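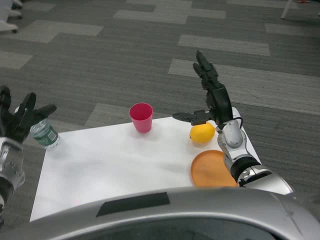
Minutes of the Manipulation Methods Group
April meeting, held in the Lopes Room at 2 p.m.
Chair: Orlando Bermúdez
Minutes: Orlando Huaranga

1. Minutes of the previous meeting
Agreed without change.

2. Iro grasp study
Mr Huaranga reported on the trial of the Alis method, under which the hand is brought to a hover pose over the target and the grasp is chosen from that pose. The floor layout was unchanged: cup, lemon, plate and bottle on a white sheet. The log now holds 2913 entries, of which nearly 2000 have been labelled.

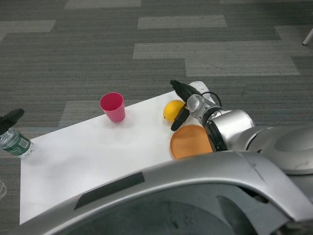
Figure 1. Right gripper near the lemon and plate; cup upright on the sheet.

The Chair asked whether the lemon and the plate were too close together for the labels to be relied upon. Mr Huaranga replied that two labellers had disagreed on the intended target in 60 entries, and that most of these concerned that pair. It was agreed that the entries be kept and marked as unclear.
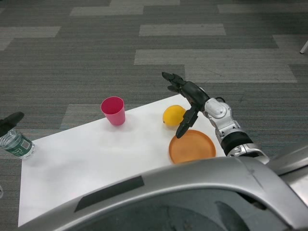
Figure 2. Hover pose above the lemon and plate, thumb pointing down.

3. Left hand
Members noted that the bottle is handled by the left side only and is often partly out of view. The Chair asked that results for the left hand be reported separately.
Action: OH

4. Itau comparison
Deferred. The baseline will be run again with 4 seeds before any figures are circulated.
Action: OB

5. Any other business
None. The meeting closed at 3.10 p.m.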